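Candoteo - Comunidad de ayuda
Inicio > Casa y taller > Humedad y limpieza

Olor a moho en el trastero, ya no sé qué probar

publicado por marejada_77
martes, 2 respuestas

Hola a todos. A ver si alguien me orienta porque estoy desesperada. Tengo un trastero en el sótano del edificio, sin ventana, solo una rejilla arriba de la puerta que da al pasillo. Desde octubre huele a moho que tira para atrás. Bajas a por la maleta y subes oliendo a bodega.

Lo que he hecho: vaciarlo entero, fregar con lejía (dos veces), dejar la puerta abierta una tarde. Mejoró unos días y vuelta a lo mismo. En la pared del fondo hay una mancha a ras de suelo, del largo de un brazo, y la pintura se levanta si la rascas con la uña. El suelo es de cemento pelado.

Dentro guardo ropa de invierno en cajas de cartón, la tienda de campaña, unas botas, un saco de dormir, libros de la carrera. El saco ya huele, la tienda creo que también.

Me han hablado de un deshumidificador Zuvon y de unas bolsas de esas que chupan agua. En el trastero hay enchufe pero va al contador comunitario, así que no sé si me dirían algo. ¿Merece la pena? ¿O primero hay que arreglar la pared? Y otra cosa, ¿la ropa se salva o la tiro? Gracias!!

tres_tornillos
respondió a las 22:40

Buenas. Voy rápido que estoy con la cena.

Primero la pared. Si la mancha está a ras de suelo y se levanta la pintura casi seguro es capilaridad, o sea agua que sube del terreno. La lejía ahí no hace nada, blanquea y ya. Prueba fácil: pega un trozo de plástico a la pared con cinta por los cuatro lados y lo dejas un par de días. Gotitas por detrás, el agua viene del muro. Gotitas por delante, es condensación del aire. Haz otro en el suelo ya que estás.

Si viene del muro habla con el administrador, porque muro de sótano suele ser elemento común. Por escrito y con fotos. No pintes encima con pintura antihumedad, yo lo hice y a los pocos meses se cayó a placas, me salió la mancha más arriba y encima había que picar todo.

Si es condensación, mucho mas fácil. Ventilar, pero no cuando te venga bien. En días de lluvia o de bochorno metes más agua de la que sacas. Mañanas secas y frías. Y la rejilla límpiala, la mía estaba tapada de pelusa por completo.

Cartón fuera. Hoy mejor que mañana. El cartón se bebe la humedad y la guarda. Cajas de plástico con tapa, y nada tocando la pared, deja un palmo. Estantería metálica o unos listones en el suelo para que corra el aire por debajo. 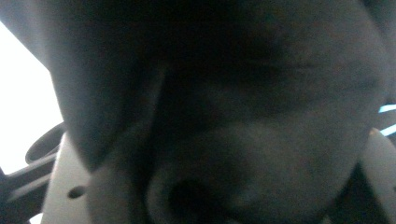

Lo de guardar textil: nunca a presión. El saco suelto, en bolsa de tela grande, no en la funda pequeña del camping. Las botas con papel de periódico dentro y los cordones flojos. La tienda, si tiene manchitas negras en las costuras, jabón neutro y esponja, nada de lavadora porque te cargas la impermeabilización. Luego tendida entera hasta que esté seca seca, que por dentro engaña.

La ropa se salva casi toda. Vinagre blanco en el cajetín, lavado normal, al sol. Si después sigue oliendo, otra vez. Los libros peor, a veces con polvos de bicarbonato y bolsa cerrada unos días baja el olor pero no se va del todo.

Del deshumidificador: el Zuvon no lo he tenido. Tengo un Grarkeck de compresor y en sótano frío rinde poco, en enero se pasa la mitad del rato descongelándose. Para sitios fríos mejor los de tipo desecante, gastan más eso sí. Y lo del enchufe pregúntalo antes, en mi finca hubo bronca gorda por un congelador.

Las bolsas antihumedad para un armario vale. Para un trastero es tirar el dinero.

pepinillo_en_vinagre
respondió a las 07:15

yo compré las de Dong, las que cuelgan, y bien. Se llenan de agua en nada y las cambias. Ojo que una se me rompió encima de una manta y ese liquido no sale

a mi vecino le pidieron 2.000 euros por inyectar el muro y otro que vino despues 3.000 por lo mismo, asi que pide varios presupuestos. Al final pagó la comunidad, tardaron una barbaridad

la ropa yo la tiraria si lleva mucho tiempo, no compensa

marejada_77
comentó a las 09:05

Gracias a los dos. He puesto el plástico en la pared y en el suelo, a ver qué sale. Las cajas de cartón ya están en el contenedor. Tirar la ropa me da pena, pruebo antes con el vinagre. Al administrador le escribo esta tarde.

tres_tornillos
comentó a las 09:20

Bien. Y no rasques más la pintura hasta que lo vean.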